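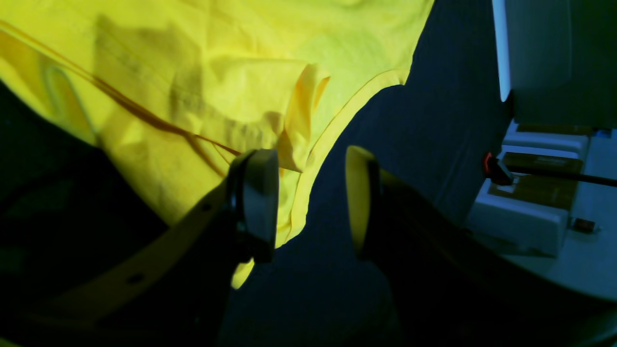

Folding T-shirts so they stay folded

Posted Aug 30, 2019 by Ursina Hubmann

Most folded T-shirts come undone for one of two reasons. Either the shirt was creased before it was folded, or the fold was made to the wrong width for the drawer. Both are easy to put right and neither needs a folding board.

These notes began as a sheet I wrote for my sister when she moved. I have added to them a few times, mostly after letters from readers.

Where to fold

A bed is the worst place. The mattress gives under your hands, the shirt moves and you end up stooping. Use a table or worktop that comes to about your hip. Cover it with a cloth that has a bit of grip, such as a cotton sheet or an old curtain. Cotton slides on bare varnish and you will be chasing the shirt across it.

A dark cover helps with light and bright shirts. You can see the edge of the hem straight away, and a crooked side shows up before you have made the second fold. For black and navy shirts turn the cover over, if it has a paler side, or lay a tea towel down first.

Pull the cover tight before you start. Small wrinkles in it do no harm but a ridge will put a line across the shirt.

Opening out a crumpled shirt

Shirts come out of the basket in a heap. Don't shake them over the table, as you will knock the rest of the pile off. Do this:

Find the bottom hem. It is the easiest part to recognise by feel, a double thickness with a line of stitching. Collars can be mistaken for sleeve ends when everything is bunched up.

Run the hem through your fingers until you reach a side seam. Some shirts have a curved hem that is shorter at the sides, and on those the seam is at the highest part of the curve. Many cheaper shirts are knitted in a tube and have no side seam. Lay the hem flat instead and take the two ends.

Take one end in each hand, lift, and give the shirt one sharp snap away from you. Lay it face down with the neck furthest away.

Smooth from the middle outwards with the flat of the hand. If you smooth from one side to the other you push the slack into the far sleeve and have to start again.

Pick up any standing fold in the middle by pinching it and laying it down towards the nearer side. Pressing on top of it only sets the crease.

Cords, ties and loose threads

Take cords out of hoods and waistbands only if they are going to be washed separately. Otherwise knot the ends before washing. A loose cord left lying on a shirt gets folded in with it and leaves a groove that shows when the shirt is worn. I keep a saucer on the corner of the table for cords, buttons and anything that turns up in pockets. To put a cord back, fasten a safety pin to one end and work it along the channel.

Snip loose threads on hems. Never pull them, particularly on a chain-stitched hem, where one tug can take out the whole row.

The fold

Measure the inside of the drawer. Mine is 53 cm wide, and three shirts at 17 cm each fit side by side with enough room left to get a hand in. If you have narrower drawers, work out your own figure and cut a strip of card to that width. Lay the card down the centre of the back, just under the collar.

Fold one side in along the edge of the card and turn the sleeve back so that it lies along the shirt. Do the same with the other side. Slide the card out.

Bring the hem up to a couple of centimetres below the collar. Fold in half again, or in three if the shirt is a long one. It should stand on its edge without leaning. If it flops, make one more fold.

With a curved hem, tuck the lower tip in level before bringing the hem up. If you leave it hanging, the point works its way out at the side and catches on the drawer above.

How full to fill the drawer

My drawer holds 24 shirts on edge. I have had 27 in it and they creased along the top. When the shirts stop standing up by themselves the drawer is too empty, and a shoebox lid at the back will take up the space.

Bright colours

Yellow, orange and lime shirts show grey marks sooner than you would expect. Wash them with other brights, inside out, at 30 degrees, and dry them in the shade. Strong sun takes the colour out of the shoulders first. Store them away from new denim, which can rub off on them even when dry.

If a yellow shirt has gone dull under the arms, soak it for an hour in cool water with a spoonful of bicarbonate of soda before the wash. Test the inside of the hem first.

From readers

Henk Hoekstra folds straight from the line, pegs in his pocket, and says he hasn't ironed a T-shirt in years. It works if there is no wind.

Rianne Verschueren rolls hers for travelling. Fold the sides in as above, then roll from the collar down. Rolling from the hem leaves the collar on the outside, where it gets squashed.

Koen Goossens asked about printed shirts. Fold them with the print on the outside, and don't put them away warm from the dryer. Two prints pressed together while warm can stick.

Syafiqah Majimbun asked whether very large shirts need a wider card. Keep to the same card and fold each side in twice.

Next page: pillowcases and fitted sheets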